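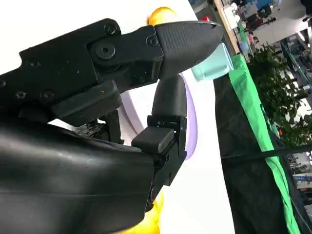
From: Pascual Arancibia
To: gradeo-teleop list
Date: June 12, 2021
Subject: Re: Thin cups and remote grasping

Hi all,

Sotomayor wrote:

> We've been driving the hand from the glove for most of April
> and the blocks are easy now. Cups are another story. Half my
> operators squeeze until the thing pops out sideways. Do you
> teach people to grab the rim, or come in around the body? And
> do you throw away the bad runs or keep them?

Great question, and one I could go on about all day!

We come in at the rim whenever the cup is a small one. Upper finger down on the top edge, lower finger curling up to meet it, and let the cup tilt if it wants to. New operators fight the tilt. They see the opening swing off to one side and start correcting with the wrist, and that's when the cup goes flying. Tell them to leave it alone until they have lifted clear of the table. The translucent cups are the hardest to judge on the screen, so I start people on those from the wrist view only (mean, I know, but they learn to watch the fingertips).

The textured tips help a lot. If yours are still the smooth ones, swap the upper one first and see how far that gets you.

On the bad runs: keep them! We have 1,694 recorded demonstrations so far, and I want to hit 2,000 before Bisside freezes the training set. The first 1,000 were nearly all clean picks, and the policy we trained on them was lovely right up to the moment something slipped, and then it just sat there with its fingers closed on air. Once we added runs where the operator fumbles and then recovers, it began trying again by itself. I may have cheered.

Runs where the operator gives up we tag and leave out of training. Kodetti has a little script for the tagging, and I'm sure she'd share it if you ask on the list.

One more thing about the glove. Recalibrate the thumb after every break, even a short one. Ours drifts enough that "barely touching" turns into a real squeeze, and people blame themselves for it.

I still have 2 questions of my own for anyone who has done this longer. How slow do you let operators go? Mine creep, and the robot learned to creep too. And has anyone had luck guiding the arm by hand for the approach, then switching to the glove just for the grasp? I'd love to try it this summer.

Pascual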